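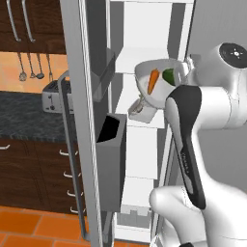 Amerley Ankrah

Fridge again. Bowl, carrot, the green thing. Lok-yiu on the sticks at Trondarlow, 53 tries in, thumbs gone numb. Slow now - slower. The arm did what her hands did, shakes and all.

Keep the shakes, Ottar said. It learns form those too. 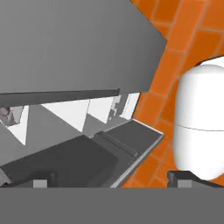

Gripper view, fingers open

She switched to the wrist. Grey everywhere, orange brick. Hard to tell near from far in here. She eased the left stick, breathed, lost her place, reset. 11 more before tea.

Then teh wide view, which was kinder.

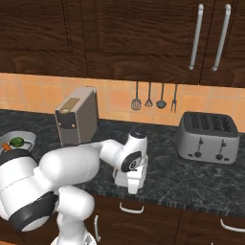 Mei-kuen asked whether it would end up driving like Lok-yiu, or better, and who'd get the blame.

Lok-yiu didn't look round. Start recording, she said.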